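Home News Business What's On Letters Contact

Fridge clear-out at Tannous units

Shares 4 Comments 2

Tenants at the Tannous units in Flunddale have been asked to clear their food and containers out of the shared fridge before it is moved across the corridor in December.

The white fridge has stood in the shared ground-floor room for three years. It will go into the small kitchen beside the stairs, where there is a sink and a worktop. The room it leaves will stay open to all tenants, and the round table with the flower pattern will remain there.

Fumiko Ebihara, who manages the units for Wuneo, sent a notice to each tenant last week. It says that boxes, tubs and trays should be marked with a name and a unit number. Anything left unmarked will be kept on the reception desk for two weeks and then thrown away. Opened food will not be kept.

"People bring a box in and forget which shelf they put it on," she said. "We have had the same tubs going round for a long time and I would like them to go home."

The shelves and the door racks will be washed down before the move. Tenants who need cold storage while the fridge is switched off can use the one on the first floor, but space is short and they are asked to keep to one bag each.

Takeshi Iwasaki, who rents a workshop at the back of the building, said he was in favour of the change. He has asked for a second set of shelves in the new kitchen so that dry food and crockery can be kept off the worktop. Wuneo said it would look at the cost.

Chairs will also be sorted. Those that are broken will be taken to the tip in Lonbridge, and tenants who have left their own chairs downstairs should collect them or tell the office that they are still wanted. 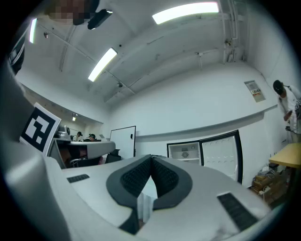
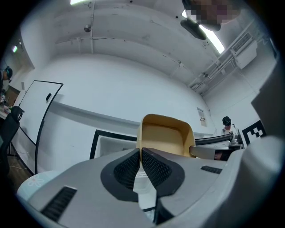
A tan plastic container with an open top.
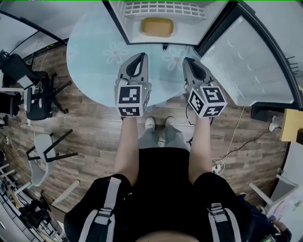
FLUNDDALE, 12/10/18

The new kitchen will be locked at night, as the shared room is now. Keys can be signed out at reception, and each unit may hold two. Tenants with questions about the move, or who have lost a container and can describe it, should ring the Wuneo office or leave a note in the box by the front door.

Contact the newsdesk | Copyright Flunddale News | Back to top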